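Morklow opens Orell table range to schools and community kitchens

April 5, 2025

Morklow, the furniture maker based in Rutherford, has today announced that its Orell range of wooden tables will be offered to schools, village halls and community kitchens from June. The range has until now been sold only to private homes.

The first order under the new arrangement comes from the Nurkunell Centre, a community building with a teaching kitchen and two meeting rooms. Morklow will supply tables for all three rooms, and the work will be carried out while the centre is closed between terms.

Orell tables are made in a light wood chosen for its pale colour and open, curving grain. The company does not stain the tops. Each one is sanded, given a clear finish and left for five days before it leaves the workshop. The pattern of the grain differs from table to table, and customers who order several are invited to visit the workshop and choose the tops they would like to see placed together.

Anas Amrani, Head of Design at Morklow, said: "We have been asked for some years whether these tables could be used in places where many people share them. Our answer depended on the finish. We wanted a surface that could be wiped down after every class and sanded again when it needed it, and we are now satisfied that we have one. The look of the wood has been kept as it was."

The range for shared buildings will be sold in two heights. The lower table stands at 700 millimetres and is intended for dining, craft work and meetings. A taller version, meant for preparing food while standing, will follow later in the year. Both have rounded corners and a plain frame, and both may be ordered with a shelf beneath the top. Legs are packed separately and can be fitted on site with the key provided.

Morklow has set aside 200 tables for the first round of orders. Schools and registered charities will pay a deposit of £500 per order, whatever the number of tables, with the balance due on delivery. Delivery within the county is included in the price. Buyers further away will receive a written quotation before any payment is taken.

The company will also offer a repair service for tables in shared use. Tops which have been scratched or marked may be returned to the Rutherford workshop for sanding and refinishing, and a replacement top will be lent for the period of the work. Details of the service will be sent to customers together with their order papers.

Sample pieces of the finished wood are available on request to head teachers, building managers and architects. Requests should be made in writing to the Morklow sales office and should state the name of the building and the rooms to be furnished.

Notes to editors

Morklow designs and makes tables, benches and shelving at its workshop in Rutherford. Interviews with Anas Amrani may be arranged through the press office.
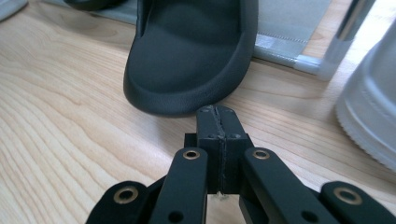 Curving grain on a light wooden tabletop.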